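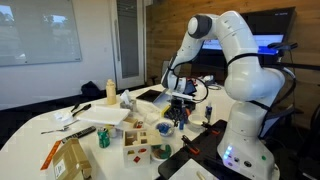 Robot arm over a table of household odds and ends, with orange-handled clamps on the mounting board.

Bench Tips: Sharing a Table With a Robot Arm
Josphat Mushi
2020-07-20

The brochure for the Firkden arm says it is "safe to work beside, right out of the crate." I have read that sentence many times and still don't know what it means. Safe at what speed? Holding what? A fork is harmless in a drawer and a different proposition when a motor is swinging it at eye level.

I keep the bench rules at Jondus, where we do small repairs and a fair amount of fooling around with automation. Most of the printed guidance I've seen was written for factories with fences, or else by people selling arms. What follows is what we do at a table.

Clamps
Pull on the base before you power up. Grab it low and lean back with real weight. If the board creeps, tighten and pull again. Quick clamps are handy, but they loosen with vibration, and an arm stopping short gives them plenty of that. We check ours at the start of a session and again after lunch. Two clamps is the least I'll accept on a board, set well apart. Rubber feet alone don't count, whatever the kit manual says.

Look under the tabletop too. A clamp is only as good as what it bites. Particleboard crushes, so put a scrap of hardwood under the jaw.

Cables
Anything running along the outside of an arm will sooner or later catch on something. Move the arm by hand, or at its slowest setting, through the whole job and watch the cables the entire way. You want enough slack at the far reach and no loop big enough to hook a bottle at the near one. Cable ties are fine, snug but not tight. Replace any cable with a flat shiny spot on the jacket.

Drinks
Keep open cups off the table. I know the argument that a robot meant for kitchens has to learn about cups. Fine, then use an empty one. A sealed can is tolerable if it's part of the job, and your own coffee goes on another surface altogether. We lost a Grillen power supply to iced tea in February. The warranty people were polite and paid nothing.

Reach
Sellers quote reach as if the arm ended at the wrist. It doesn't. Add the gripper, then add whatever the gripper is holding. One arm we tested was listed at 38 inches. With a gripper and a kitchen spatula it came to 11 more, and that was the spatula end, the part that hits you. Put tape on the floor at the longer distance and stay behind it while the arm is under power.

Chairs count as well. People who would never stand inside the tape will happily roll into it sitting down. 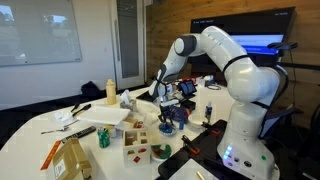

Do I still need a stop button if the arm has collision detection?
You do, and it should be within reach of the person watching, on the side of the table away from the arm. Collision detection waits for a collision. It also has a sensitivity setting, and somebody has usually turned it down because the arm kept stopping.

Stop buttons
Press it every day with the arm moving slowly, before any real work. A button that has never been pressed is a decoration. Don't count the one on the touchscreen. Screens freeze, and a gloved finger may do nothing.

Speed
Goodall ships its controller with the limit at 40 percent and a cheerful note inviting you to raise it "once comfortable." Comfortable people are the ones who get pinched. We run new jobs at 10 and leave them there until they have gone through 3 clean runs in a row, with the same person watching all of them. Change the gripper, the object or the table layout and you start over. Yes, this is slow. I've been told it defeats the purpose of automation, mostly by visitors who don't have to sweep up.

What goes on the table
Plastic over glass. Blunt over sharp. No aerosol cans, no lighters, and nothing with a loose lithium cell in it. Take the batteries out of remotes if the gripper squeezes hard. Small parts belong in a bowl or tray until they're wanted, as they roll, and a person's first instinct is to grab for a rolling thing without looking up.

Packing boxes should go on the floor or out the door. I lose this one regularly.

Reaching in
Stop, wait for the arm to hold still, say "hands in," then reach. Say "hands out" when you're clear. It feels silly for a day or so. Paused doesn't mean off, either. A paused program may resume from a keyboard across the room, so whoever is reaching in should have the stop pressed.

About those certificates
A sticker on the arm covers the arm. It says nothing of your gripper, your table or the screwdriver you taped on. If a salesperson tells you the whole setup is certified, ask for the paper and read which parts it lists. I've asked twice. One sent me the brochure again, and the other hasn't written back.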